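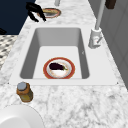

Birkstead News Release No. 131

**THE AUBERGINE GETS A BOOK OF ITS OWN, WHETHER IT WANTED ONE OR NOT**

*For release in October*

Birkstead, the small press best known for a history of the turnip that sold mostly to people called Turnip, will publish *Purple Matter: A Cook's Argument for the Aubergine* by Lilla Kun this October. It runs to 40 recipes, plus a good deal of grumbling between them.

Kun spent six years cooking at Pasus, where the aubergine was the vegetarian option, and on slow evenings the only option. She began the book after a customer sent back his supper with a note reading "tastes of sponge". The note is reproduced on page nine. The customer has been offered a copy at the trade discount.

"People salt it because their mothers salted it," said Kun. "Their mothers were dealing with a much angrier vegetable. Most of what you buy now has been bred to be agreeable, and I do sometimes miss the fight."

Chapters cover frying, roasting, pickling and what the author calls "leaving it in the oven while you take a phone call". There is a single pudding, which the publisher asked her to remove and which she moved to the front. Readers looking for aubergine lasagne will find a paragraph explaining why they should have looked elsewhere.

Njoroge Urio, editor at Birkstead, read the manuscript three times and cooked from it twice.

"We had asked for a cheerful book about courgettes," said Urio. "This came in fourteen months late and we were very taken with it." 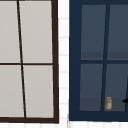

*Window frames in brown and navy, white tile between.*

The first printing will be 4000 copies, with a cloth-bound edition of 1210 for those who prefer to keep sauce off the paperback. Both are printed by Eyvindsson on uncoated stock. Birkstead is aware that uncoated stock and olive oil do not get on.

A launch supper will be held at the Trodon bookshop at 7 pm. Kun will fry things and answer questions, in that order. Guests who dislike aubergine are welcome and will be seated near the author.

Review copies and interviews may be requested from the Birkstead press desk. Please say whether you need the recipes tested in metric, as the author has views on cups.

**Notes to editors**

The author's surname rhymes with "moon". The vegetable is to be called an aubergine throughout, including in headlines. Extracts of up to two recipes may be printed with credit; the pudding may be printed by anyone, at any length.

ENDS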